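Out-of-date adrenaline pens – bin, pharmacy or keep as a spare?

Zodwa Ngcobo
Having a clear-out and I've found 2 of my son's old allergy pens, both expired in November. He has new ones for school and home, so these are just sitting in the drawer. Can I put them in the household rubbish? My sister says to hang on to them in case.
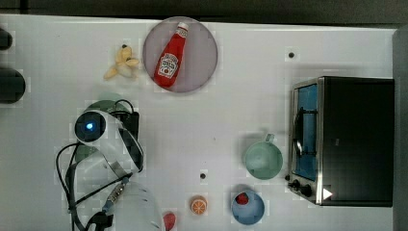 I did ring the surgery but I was number 9 in the queue and gave up – Friday mornings are hopeless there.

3 comments · 80 views

Cadi Pritchard
Please don't bin them, there's a needle in there! Take them to any pharmacy and hand them over the counter. Mine in Dolan took three off me without a fuss (I'd put them back in their tubes first). And do set a reminder on your phone for the new ones, I always forget otherwise.

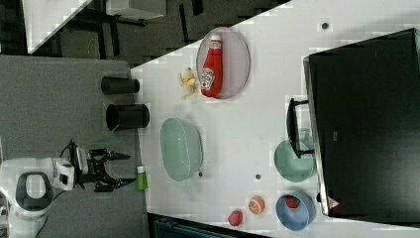

Page last changed: Friday, 16:40

I wouldn't count on the old ones as spares either. The dose gets weaker with time, and if the liquid's gone cloudy or brown it's definitely had it. If an old pen was all I had in a real emergency I'd use it and ring 999 – but that's a last resort.

Shared 2 times

Ákos Pálfi
what Cadi said. our chemist has a yellow tub for them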